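3.2 Data collection

Mercy Kinyua and Nam-gil Sun recorded 200 demonstrations by remote control, 8 of which were dropped for missing joint data. The task is to move small ring-shaped pieces between a plate and a dish. Each operator trained for two sessions first — these runs were not saved.
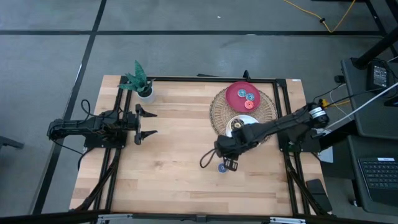

Piece positions were changed by hand after every six episodes. Grasps near the plate rim took the operators longest.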